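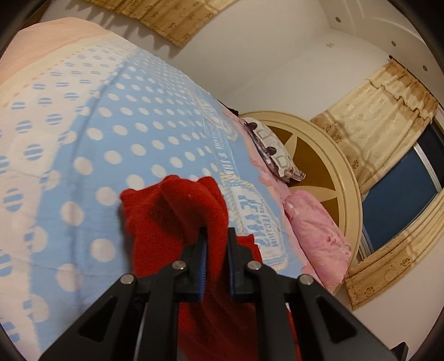
*Red fabric over the bed, patterned curtains by the window.*

**Ticket 171: Charity single missing from Plarby, wrong artist page on Isier**

Status: closed
Opened by: Duván Chambi
Opened: 23 February 2025

**Problem as reported**

"Restrepo", the charity single by Jiremley, was delivered to all stores with the same release date. It is live on Isier but sits under a different Jiremley, a dance act with two older tracks. On Plarby it doesn't show up at all, either in search or by direct link. The label has already posted the link to fans and has had over 40 emails asking where the song is.

**Checks**

- Audio file opens and plays to the end. No clipping, correct length.
- Cover art meets the minimum size. Colour profile is RGB.
- Release code matches on the delivery sheet and in our catalogue.
- Royalty split is set to 100 per cent to the charity account. Plarby rejects a split with no named performer, and the performer field was blank.
- Artist ID for Isier was left empty, so the store matched on name only.

**Attempt 1**

Added the artist ID and resent the metadata to Isier. Accepted, but the song stayed on the wrong page. Their help desk says a name match has to be cancelled by hand before a new ID will take. Request sent.

**Attempt 2**

Filled in the performer field and redelivered to Plarby. Rejected again, error 300 (payee not verified). The charity's account was set up last August for the choir EP and its verification had lapsed. Duván got the form signed again and uploaded it.

**Attempt 3**

Redelivered to Plarby after the payee cleared. Accepted. The song showed in search the next morning, and the old direct link works, so the label doesn't have to change its posts.

Isier moved the song to the right page the same afternoon. Play count carried over. The dance act's page is back to its own two tracks.

**Still to do**

- Lyrics are out of sync in the second chorus on Isier. Separate ticket.
- Make performer a required field on the delivery form when the whole split goes to a charity.
- Duván to check the first Plarby statement and confirm the proceeds are going to the right account.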